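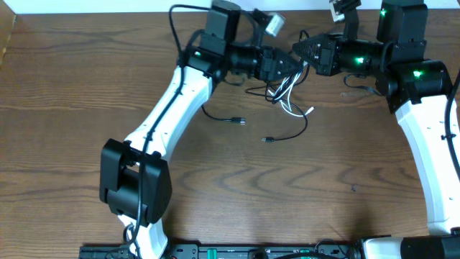
Figure 4.1. Two-arm bench unit on its mounting rail, grippers facing each other over loose cabling.

Unit 4: Evaluating a Low-Cost Two-Arm Kit
Course notes, Robot Hardware Selection
Instructor: Wiremu Hapeta

4.1 Scope

This unit works through the selection of a two-arm tabletop kit for a teaching lab. The candidate is the Trasteck Broltunell, sold as two arms, a shared rail, one power supply and a host software package. The list price is 3,396 for the complete set. Shipping and spare actuators are extra. Read the vendor data sheet before the session; the notes below assume you have it open.

The comparison kit is the Koyama bench pair, which the lab used through September. It has higher stiffness and a longer reach, and costs more than twice as much per station. We will not repeat its full evaluation here. See Unit 3.

4.2 Mechanical layout

Both arms share one black metal rail along the near side of the table. The rail has holes along it for fasteners, so base spacing can be changed. Spacing is the first decision the user makes, and the vendor manual gives it half a page. Bases set too far apart leave a shared workspace too small for handover tasks. Bases set too close cause elbow collisions when both arms fold. Start with the vendor default and change it one hole at a time, re-running the reach test after each change.

The links are white, with black actuator housings at the joints. In Figure 4.1 the grippers point toward each other with a narrow gap between them. Treat this as a pose that needs care. Position error in each arm adds directly to the closing distance, and the host software does not check one arm against the other unless the shared model is loaded. Load it first.

Rated payload is 800 g per arm at half reach. The data sheet gives no figure for full reach. Students should derive one from the shoulder torque and state their assumptions.

4.3 Actuators and indicators

Each actuator is addressed separately on a serial bus. Green LEDs are lit on housings of both arms in the figure. According to the manual, steady green means the unit has power and a valid address. It does not mean that torque is enabled, and it says nothing about calibration. Do not use the LED as a permission to reach into the workspace. Check the torque state on the host.

Duty cycle matters more than peak torque in a teaching lab. The vendor recommends a pause when any housing reports 80 percent of its thermal limit. Log the temperature register during long runs and include the plot in your report.

4.4 Cabling

Cable management is the weakest part of the product. One black cable follows the front of the left upper link from the wrist down past the elbow, which is acceptable if there is slack at the joint. Another loops above the left wrist. A loop of this kind should be checked over the full range of wrist rotation before any program is run at speed.

The loose white and black wires in the middle of the table, with a USB connector among the cable ends, lie directly under the grippers. For a handover task that area has to be clear. Route connectors behind the bases, label both ends, and fix the cables at the links – not at the joints. The kit ships with too few clips. Order a second bag.

4.5 Service terms

Support is handled by Tirnport, the regional distributor. The standard contract covers actuator replacement for one year and excludes gearbox damage from collision. Most failures in a student lab come from collision, so the contract should be valued accordingly. An extended plan covers 3 collision claims per station. Compare its price with a shelf stock of wrist actuators before recommending it.

4.6 Assignment

Write a two-page recommendation for a lab of six stations. State the payload at full reach, the base spacing you would use, and the changes you would make to the cabling. Give total cost over two years with and without the extended plan. Accuracy claims must cite your own measurements from the bench session – vendor repeatability values will not be accepted.

Reading for next time: Unit 5, calibration of paired arms, sections 5.1 to 5.3.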